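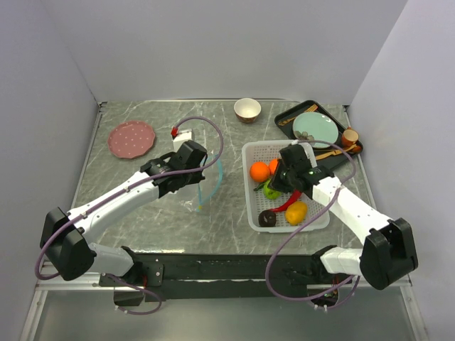
Kitchen & Pantry

How to Put Away Fruit So You End Up Eating It

Most of the fruit I have thrown out in my life was perfectly good when I bought it. It went into a drawer with the best intentions and came out some weeks later as a liquid. If your crisper works the same way, the steps that follow should help. They take a quarter of an hour after each shopping trip and need no special containers, in spite of what the container aisle would like you to believe.

I worked this out in a 340-square-foot apartment in Sturham, with a refrigerator that came up to my ribs. It should be easier for you.

What you need

One wide, shallow bowl
A basket or bin that fits on a refrigerator shelf
Two or three paper bags, the lunch kind
A clean dish towel
A marker

Before you start

Check what you already have. Pull out the old fruit and put it where you'll trip over it, because it gets eaten first. Anything with mold goes. With soft fruit, mold usually extends further than you can see, so the heroic surgery people perform on a peach isn't worth it. A firm apple with a bruise is fine. Cut out the brown part and move on.

Then wipe down whatever the fruit is going to live in. A smear of last month's plum will get this month's plums going nicely.

Step 1: Get everything out of the bag

Do it the same day. Fruit left in a knotted produce bag sits in its own moisture, and the bag on the counter overnight becomes the bag on the counter for the rest of the week. If you get home late, at least untie it. I once did the whole job at 9 p.m. with my coat still on and it came out the same.

Tip the bag over gently or lift things out by hand. Pouring is faster, and you'll find out which pear landed first in a couple of days.

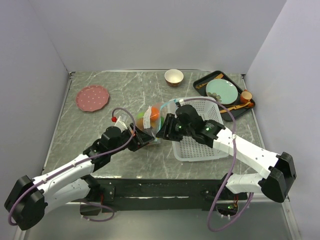 T. Romaniuk
Contributing writer, food and home

Step 2: Make two piles

Pile one is fruit that keeps ripening after it's picked: peaches, plums, pears, mangoes, avocados, kiwis, bananas. Pile two is fruit that is as ripe as it's ever going to get: oranges, lemons, limes, grapes, cherries, berries. Waiting for a sour grape to sweeten is a hobby, and not one I'd recommend.

Apples are the awkward case. They store like pile two, but they give off a good deal of ethylene, the gas that tells other fruit to hurry up. Treat them as pile two and keep them a little apart from everyone else. They'd probably prefer it.

Step 3: Leave pile one on the counter

Use the wide bowl, in a single layer if you can manage it, out of direct sun. A deep bowl looks wonderful in a magazine, and the fruit on the bottom is never in the photograph.

Stem side down for peaches and plums. Bananas go somewhere else entirely, as they're worse gossips than apples.

Check the bowl once a day. Press near the stem with your thumb, lightly. Pears soften from the inside out, so by the time the middle of a pear feels soft you've missed it. The neck gives first, and that's the day to eat it or chill it.

If you want things to move faster, put two or three pieces in a paper bag with an apple and fold the top over. Write the day on the bag with the marker. You'll think you don't need to. My neighbor in apartment 309 thought so too, and we all learned about it through the ventilation.

Step 4: Chill pile two

Citrus does well enough on the counter for a week and better in the refrigerator for longer. Put it in the bin loose, with no bag. Give the bin a spot at eye level instead of in the bottom drawer. I don't know who decided that the foods that spoil fastest should be kept in the one part of the refrigerator you have to kneel to look into.

Berries get a layer of dish towel or paper towel under them and stay unwashed until you eat them. Grapes can stay in their vented bag, which was made for the job. Cherries too.

If your refrigerator has a humidity slider, set the fruit drawer to low. If the slider has been stuck in the middle since you moved in, like mine, leave it alone and go on with your day.

Step 5: Move the ripe ones over

Once something in the bowl is ripe, it can go into the refrigerator and will hold there for a few more days. A cold ripe peach is fine. A peach that went in hard and came out mealy is a different matter, and that's usually what people mean when they say fruit should never be refrigerated. They put it in too soon.

Bananas will turn black in there. The inside is still good, if you can talk your household into it. I never have.

Step 6: Have a plan for the stragglers

There will be stragglers. Pick one evening and deal with them:

Very soft stone fruit: cut up, simmer with a spoonful of sugar until it slumps, eat on yogurt.
Tired citrus: juice it and freeze the juice in an ice tray.
Wrinkled apples: core, chop, microwave under a plate with some cinnamon.
Bananas: peel before freezing. Please peel before freezing.

Things people ask me

Should I wash everything first? Only if you're going to dry it thoroughly, and you aren't. Wash it when you eat it. Do wash it then, including the things you peel, as the knife goes through the skin on its way in.

Do those little ethylene-absorbing packets work? I tried a box of the Niment ones from the hardware store on Warnow Street. My pears may have lasted longer. I was also looking at them every day to see whether the packets were working, so the pears were getting eaten on time for once.

What about potatoes and onions? Cool, dark, and in separate places. They aren't fruit, and I have enough going on.

Can I cut melon ahead? Yes, but a cut melon belongs in the refrigerator in a covered container, and it's best within three or four days. A whole one can sit on the counter. It will take up most of it.

Filed under: fruit, storage, small kitchens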